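Leave the Tablecloth On: Against the Clean Bench in Home Robotics

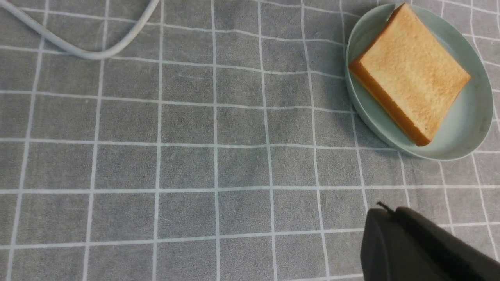 Gilberto Castaño wrote to the shop list in February that a manipulator should be brought up on a matte black board with machined blocks, and that food and fabric belong at the end of the project if they belong anywhere. His argument was that every uncontrolled surface adds an error term, and that a hobbyist with a few free evenings a month can't afford to chase error terms.

I share a bench with five other people in a rented unit, and I have spent most of a year on a small arm meant to do kitchen chores. I agree with his premise and disagree with his schedule. The error terms exist on the first day. Moving them to the last day doesn't make them smaller, and by then the code has been written around their absence.

The task I set was narrow. Approach a plate, take one slice of bread, lift it, put it down elsewhere on the table. The arm is a Jekinora kit with reprinted elbow links. The fingers are on their second revision. The controller is a Dinum board that I would not buy again, mainly on account of its connector. A small camera rides at the wrist and looks past the gripper at the table.

For the first stretch I did more or less what Castaño recommends. The board was black, the blocks were aluminum, and the edges were sharp enough that a simple threshold found them. I logged 267 grasps on blocks and was pleased with the numbers. Then I put down a cloth and a plate with toast on it. The detector failed on the plate first. It had been written to find the outermost closed contour and call that the object, so it returned the rim, and the arm planned a grasp on the rim. The bread was never considered.

That fault was mine, and it was cheap to fix. The expensive one was calibration. The cloth is gray with a printed grid of thin white lines, and it is tempting to treat a printed grid as a free calibration target. It isn't a good one. The lines bow wherever the fabric is creased, and the cells are only roughly square to begin with. I fitted a plane to them anyway and got a height estimate that drifted depending on which part of the table the camera was over. I lost 15 evenings to this, including two spent suspecting the wrist encoder.

A supporter of the clean bench will say that this proves the point. Take the cloth away and the problem goes away. It does, for as long as the cloth is away. Kitchen tables have cloths on them, and the cloths have creases. If the height estimate can't survive a wrinkle, I want to learn that before I have tuned a descent speed to it. In the end I calibrated against a rigid card, stored the result, and stopped asking the cloth for anything. The fix took less than an hour. Finding out that it was needed took the rest.

Bread is also a better test object than its reputation suggests. A block tolerates far too much force and tells you nothing about it afterward. A slice of toast keeps a record. If the fingers close too hard, the crumb is dented. If they close at an angle, the crust gives on one side before the other. I had been reading motor current as a proxy for force and believed the calibration was fine. Three slices were enough to show that the proxy lagged by a good fraction of the closing stroke. I would have had to buy a load cell to get the same information from aluminum.

A thick slice is worth using early on. The crust gives the fingers a band to close on, and it differs enough in color from the crumb that the camera can use it as an edge. Thin bread is harder and I have set it aside. I set it aside knowingly, with a note in the file, and I would ask the same of anyone who starts on blocks. Write down what the block is hiding.

There are costs to working my way. Crumbs get into the finger joints and have to be brushed out. Lint shows up in the background model as small false objects unless a minimum area is set. Lengths of cable on the table are a standing nuisance for segmentation, as a pale cable on gray cloth has a cleaner outline than most of the things I want to pick up. Repeatability suffers too. I can't reproduce last month's creases, so I can't rerun last month's trial, and anyone who needs a controlled comparison between two controllers should use the black board and the blocks. I keep a set for that purpose and use it whenever I change firmware.

What I object to is treating the board as the stage where a project lives until it is good enough for the table. In our unit I have watched two arms stay on it. One, built from the Grajales plans, stacks blocks very well and has never been asked to do anything else. The other was sold with its Vimholm power supply still on the original settings. Both builders intended to move to household objects once the numbers settled, and the numbers kept settling a little more.

My suggestion to the list was to alternate. One session on the board, one on the cloth, from the beginning, with separate logs. Castaño replied that this would double the bench time. By my logs it has not doubled mine, though I admit I did not keep good records in the first months. He has agreed to try the cloth with his next gripper, on the condition that somebody else supplies the toast.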